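The Numomstead Findings

Section 2. Delivery and Assembly

The Office of Household Equipment at Numomstead received the Lomlow arm on a Monday in February, together with an invoice for 400 and a letter from the maker asking for a fair review. The Office has never given any other kind. It assigned the matter to Rizal Lubis, Reviewer, and directed that the trial take place in a private home, as the kit is sold for use in private homes. Mr. Lubis offered his own, in Wysocka Street.

The kit arrived in a single carton. The reviewer found the brackets well made and the servos firmly seated. He found the manual less satisfactory. It refers throughout to "your helper," a term the Office does not recognize, and it advises the owner to speak to the arm during setup, although the arm has no means of hearing. Mr. Lubis recorded that he had not followed this advice. In a later entry, made at 9 in the evening, he recorded that he had followed it once.

The arm was set at the edge of a checkered mat, with a magenta ball placed toward the far side and a blue container to the right of the base. Under the terms of the trial, the arm was to find the ball, lift it, and put it in the container. The maker claims that a new owner will see this done on the first night.
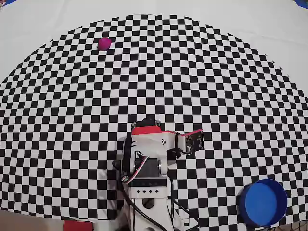 Section 3. Conduct of the Trial

On the first night the arm did not find the ball. It reached to a point well short of it, closed on nothing, carried nothing to the container, and let nothing go. The reviewer noted that each of these motions was carried out with great care. He adjusted the settings as the manual directs and tried again, with the same result.

On the second night the arm touched the ball, which rolled off the mat and under the sofa. The Office does not hold the maker responsible for the sofa.

The reviewer then wrote to the maker's help desk, known as Namum. A reply came within the hour. It asked whether the arm had been given anything to look forward to. Mr. Lubis requested a plainer answer and was told that some owners had good results when a tall, still object was kept near the work area. No technical reason was supplied. The reviewer was instructed by the Office to test every claim put forward by the maker, and he considered this to be a claim.

The household contained few tall, still objects. A lamp was tried and had no effect. A bottle of vinegar was tried and had a poor one. The reviewer then took down a green book, Le Grand Atlas du Monde, which had belonged to his mother and which had not been opened since her death. It was stood upright on the white tabletop behind the container, with the laptop farther back.

On that night, the third, the arm lifted the ball at the first attempt and put it in the container. It did so again each time it was asked. The reviewer took the atlas away, and the arm went back to reaching for the empty squares. He put the atlas back, and the arm found the ball.

The reviewer's log for this session is longer than the Office requires. It states that his mother used to open the atlas on this same table and let him choose a country with his eyes shut, and that he had nearly always landed in the sea. It states that she counted the sea as a country. The Office has considered whether to remove these lines and has let them stand, as they bear on the length of the session, which ended well after midnight.

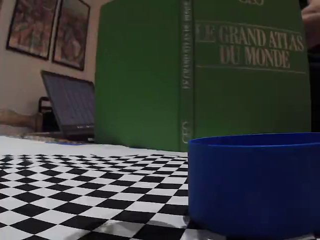 Bartosz Gajewski, on reading the draft, objected that no finding could rest on a book. A buyer in another town would not own that atlas, he wrote, and a kit that needs one should list it on the carton. He asked that the trial be repeated with a different volume of the same height and color.

The request was proper and was carried out. A green ledger was borrowed from the Office and stood in the same place. The arm turned toward the blank squares and closed on nothing. Mr. Gajewski was present for this. He was also present when the atlas was put back, and he asked to have the arm run again, and then again, and stayed to supper.

Section 4. Findings

The Lomlow arm is soundly built and fairly priced. The manual should be rewritten. The claim concerning the first night is not supported.

The claim concerning the tall, still object is neither upheld nor rejected. The Office advises buyers to try what they have in the house.

The kit was due to be returned to the maker at the close of the trial. Mr. Lubis has applied to keep it for a further 2 months, giving as his grounds that the work is not finished. Mr. Gajewski has signed the application as witness. It asks that the ball be kept as well, and it notes that the atlas now lies open in the evenings when the arm is not in use, most often at the Indian Ocean.

The application is granted.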